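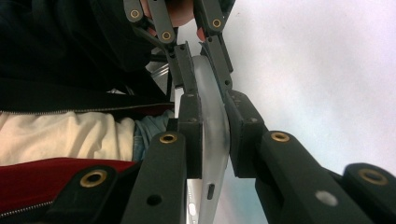
What kind of game is Drumetel?
It's a railway puzzle game for phones, played one valley at a time. You lay track, set the signals and try to get every train home before dark.

Rodica Pîrvu made it under the name Rodetti, and I've been glued to it all month. When I reached her she had just sent out the August update and sounded delighted to talk about anything except bug reports.

"I grew up beside a branch line," she told me. "Two trains in the morning, two in the evening, and I knew all the drivers' hats. The first valley is pretty much our village with the pond moved."

There are 30 valleys now, and the new one, Gorovside, is a beauty! It has 8 stations, a single bridge and a goods train that refuses to hurry. I lost a whole evening to that bridge (and went back for more the next night).

"Gorovside was meant to be easy," Pîrvu said, laughing. "Then I added the fog, and my own testers stopped speaking to me. I took some of the fog out again."
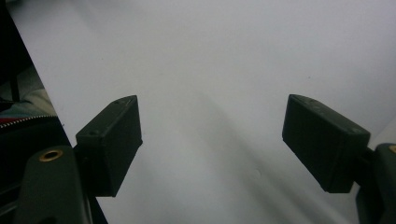

Can you play Drumetel without a connection?
Every valley works offline once the game is installed. Only the shared score table needs the internet.

The music deserves a mention too. It comes from a duo called Dankwa, who recorded 6 tunes for the game, and the slow accordion one in the snow levels is lovely.

"They sent me the snow tune at midnight and I redrew the whole level to fit it," she said.

Next up is a level editor. Pîrvu already has a notebook of 300 valley sketches and wants players to start adding their own. "I'll never build all of mine," she said. "Somebody please take the one with the ferry."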